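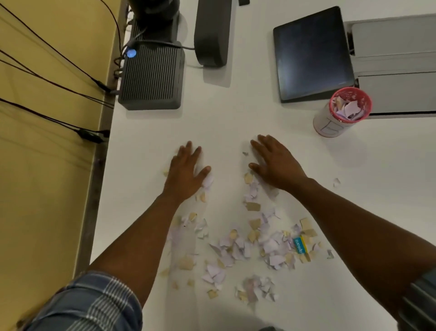

I started making my own paper in September, mostly as a way of using up old envelopes and wrapping, and I've now got a routine that works nearly every time. You need 700 ml of warm water, a blender you don't mind getting mucky, a washing-up bowl and a mould and deckle (mine is a Terkmont one, but two old picture frames with mesh stapled over one of them will do). Tear everything by hand into little scraps and mix your colours at this stage - pale lavender, white and a bit of beige on the table like that will give you a soft, speckly sheet. Scissors are quicker but the torn edges break down better.

Soak the scraps overnight if you can bear to wait. I never used to bother and my first sheets were full of lumps!

Next day, blend a small handful at a time with plenty of the water. Short bursts are best. You're after something like thin porridge, and if the motor starts to groan, add more water. Tip it all into the bowl, top up until it's deep enough to dunk the mould, and swish it about.

Now slide the mould in at a slant, level it under the surface and lift it straight up. Give it a tiny shake side to side while it drains, then leave it alone. If the sheet looks patchy, flip it back into the bowl and have another go.

Turn it out onto a damp cloth, press down with a sponge and peel the mould away from one corner. I stack up to three sheets with cloths between them and put a heavy chopping board on top. Dede Agbeko, who taught me all this, irons hers dry through a tea towel, but I like the wobbly look you get from drying them flat on the windowsill.

Leftover pulp can be squeezed into a ball and frozen. Don't pour it down the sink - I did, once, and the plumber cost me £65.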